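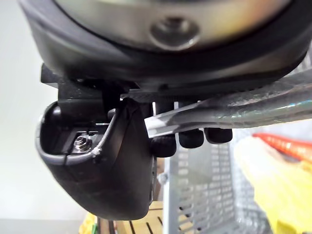 *Kumis gripper from the wrist camera – hex nut in the finger pocket on the left, rubber pads on the right.*

# Kumis gripper upkeep

I keep these notes so I don't have to relearn the Kumis every October (I've done that twice now!).

- Check the nut in the finger pocket before each run. Snug, no more.
- Look over the grey cable along the pocket edge – it's the first thing I check when the readings go weird.
- Wipe the pads with a damp cloth, never solvent.
- Re-zero after touching anything. Mine sits at 659 closed and 731 open.

Logs go in `rumov/`, one file per session. Last edited December 7, 2022.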